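I caught Ewan Jardine on a call at 6 in the morning, his time, and he was already on his second coffee. He runs savings groups around Zallcombe (16 of them now!) for a lender called Anley.

"People want somewhere safe for small money," he told me. "The phone part comes later."

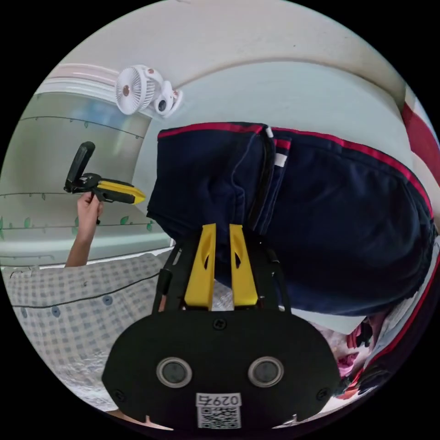

*Yellow fingers on a black frame.*

I asked what he'd got wrong early on. He laughed – a lot.

"Fees! We charged 2 percent to withdraw, and folks just went back to the tin under the bed."

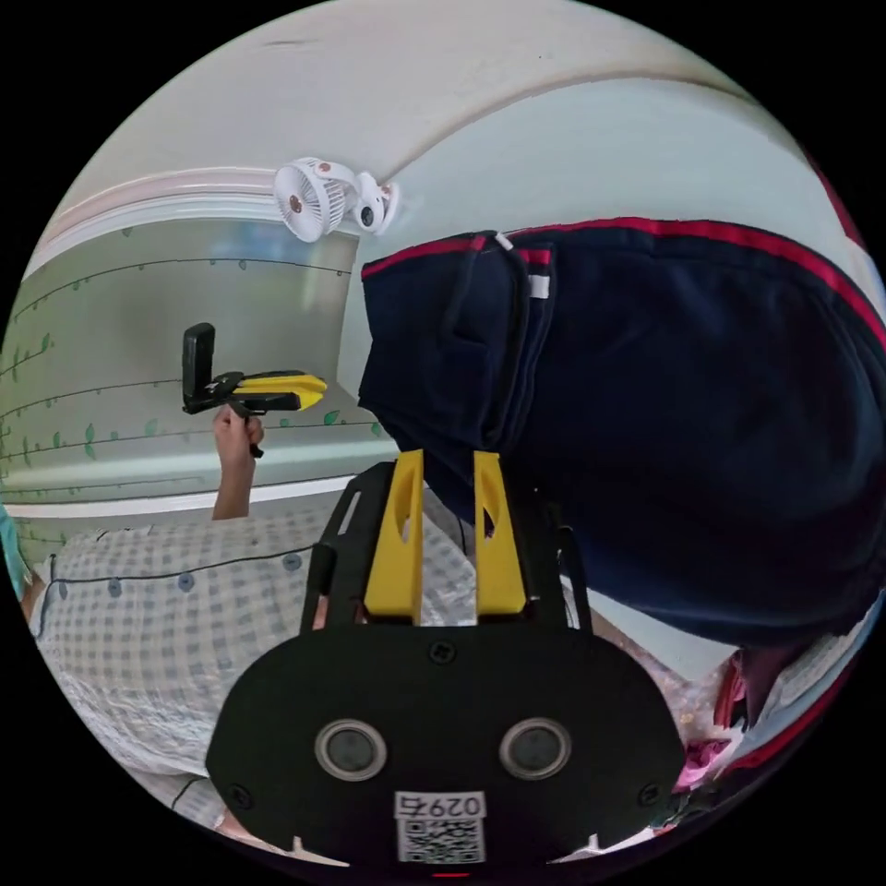

*Two hand-held grippers, one of them in hand.*

Next up is Grotolside, in April, with over 100 people signed up.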